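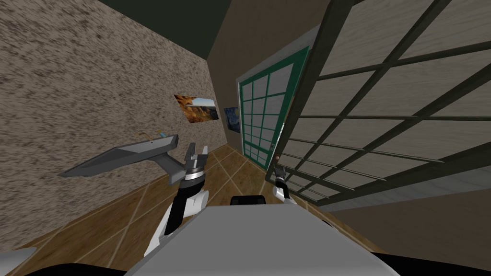
Plulano Home Build Guide
Section 6: First Run in the Simulator

By now you have a two-armed robot bolted together in your garage, or in a corner of the shared shop where people keep leaving their coffee on it. Leave it switched off. Everything in this section happens in Mukuver, the rendered hallway that comes with the Plulano software, where drywall costs nothing.

Before you start

You need the joint file you saved in Section 5, the Plukmont driver (version 102 or later), and a desk that isn't attached to the robot. The first load takes nearly 40 minutes on an older laptop. The progress bar will sit at 86 percent for most of it. It means no harm.

Loading the hallway

1. Open Plulano and choose Scenes, then Mukuver, then Hallway.

2. When asked for a body, pick your joint file. If the list is blank, you saved it to the wrong folder in Section 5, along with everyone else. Move it to Bodies and reopen the list.

3. Switch to the body view. Both arms should reach out ahead of you, with the broad gray top of the robot along the bottom of the screen.

4. Check the tilt. In the view at the head of this section the whole hallway leans hard clockwise, walls and all. Yours may lean too. Write down the roll value from the status line and carry on; you will set it to zero in step 9.

Note: Don't fix the tilt by turning your monitor. We have had letters.

Moving the left arm

5. Select Left Arm and set speed to Crawl. The other speeds are Walk and Regret.

6. Open the gripper fully. The two short gray fingers should spread apart in front of the ridged silver wrist ring. If they close instead, your sign is flipped. Tick Invert and try again.

7. Bring the gripper up beside the gray angular fixture on the left wall and stop just to the right of it. Don't touch it, and leave the small yellow-orange item on top alone. Opinion in the shop is split between faucet and tool, and this exercise doesn't require you to take a side.

8. Let go of the controls and watch the gripper for a slow count of ten. A little drift is fine. If it wanders off toward the paintings, go back to Section 5 and redo the shoulder offset.

9. Open View, set Roll to zero, and press Apply. The floor should level out. If it leans further, enter the value from step 4 with a minus sign.

CAUTION: Keep an eye on the right arm while you work the left. The lattice panel on that side is very close, and the simulator will let you drive straight through it without a murmur. A real one will murmur.

Saving and backing out

10. Park both arms with Home All, then save the session under a name you will recognize in January. "Test final 2" has been taken, by you.

11. If error 273 appears on exit, the Madigan controller is still plugged in and wants to be included. Unplug it, wait for the light to go out, and close the program again.

Leave the real motors unpowered until you have finished the stop-button check in Section 7.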